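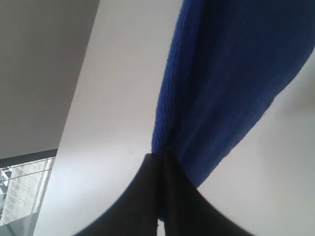
Getting a House Ready to Sell: Which Tips Are Worth Your Saturday-Morning Energy

Every listing agent hands out a sheet of household tips, and most of the sheets look copied from each other. I have sold three houses and helped my sister sell hers in Stelport, and I've followed plenty of that advice to the letter. Some of it paid. A good deal of it only kept me busy while I waited for the phone to ring.

Baking cookies before a showing

The claim is that buyers smell vanilla and reach for their checkbooks. I have never met a buyer who said so. What I have met is buyers who walk into a house that smells strongly of anything and start wondering what's underneath it. Skip the cookies, the plug-ins and the simmering cinnamon. Take the trash out, run the disposal with cold water and half a lemon, and pour a quart of water down any drain that doesn't get used. A dry trap in a basement floor drain lets sewer gas into the house, and no candle will cover it.

Painting everything gray

Or white, or "greige," depending on the year. If a room is clean and the color isn't alarming, I leave it. Our agent at the time wanted the whole first floor repainted before we listed. We got a price of $797 for the hallway alone, declined, and washed the walls with warm water and a few drops of dish soap. Start at the bottom of the wall and work up, or the dirty drips will leave streaks on the dry part. Rinse with plain water. Scuffs near light switches usually come off with a damp melamine sponge if you go easy. Press hard and you'll polish a shiny spot into flat paint, and then you really will have to repaint.

Touch-ups are oversold too. Paint that has been on a wall for five years has changed, and the same can from the basement won't match it. Try a dab behind a door and look at it the next day before you put it anywhere people will see.

Staging

Orsolya Hajdu, who handled our second sale, wanted to bring in rented furniture at $600 a month. She had a chart. I asked how many of the staged houses on it had also been repaired, cleaned and priced lower, and the chart didn't say. We moved two armchairs to the garage and took the leaf out of the dining table. Maybe staging helps with an empty house, where people can't judge whether a bed fits. In a furnished one I'd spend the money on the gutters.

Closets

This one I believe, grudgingly. Buyers do open them. You don't need matching hangers or those vacuum bags that slowly fill back up with air. Take out a third of what's in there, get everything off the floor, and wipe the shelf. Fold heavy things instead of hanging them, which is better for the shoulders anyway. And put a brighter bulb in if there's a fixture – within the wattage printed on it.

Small repairs

Here the tip sheets are too quiet, probably since repairs photograph badly. Before anything decorative, I would do these:

Tighten every doorknob and cabinet hinge. If a hinge screw just spins, pull it, pack the hole with toothpicks and wood glue, let it dry overnight, snap them off flush and put the screw back.

Replace the flapper in any toilet that runs. Turn the water off at the wall, flush, unhook the old one and take it to the store with you. The "universal" ones fit most toilets, meaning not mine.

Recaulk the tub. All of the old caulk has to come out first. New over old peels, whatever the tube says. Fill the tub with water before you caulk and leave it full until the bead cures, so the gap is at its widest while you work.

Change the furnace filter and write the month on the edge of it.

For my sister's place the whole list came to $172 in parts, and the inspector's report ran short. I can't prove those two things are connected.

The pre-listing inspection

Shuzhen Qin, my neighbor on Edau Street, swears by paying for your own inspection first. I'm less sure. In many places, once you know about a problem you have to disclose it, so ask a lawyer or your agent about the rules where you live before you order one. What you can do for free is go around outside during a hard rain and watch where the water goes. If it pools against the foundation, a downspout extension may be all you need.

Curb appeal

Mulch, fine. Wash the front door, trim whatever is touching the siding, and make sure the house number can be read from the street after dark. A new mailbox will not get you a higher offer, and I say that as somebody who bought one for $58 and left it behind with the house.

Windows I would do last, the evening before the first showing. Two buckets, a squeegee, an old towel for the sill. Newspaper works no better than a towel and turns your hands black.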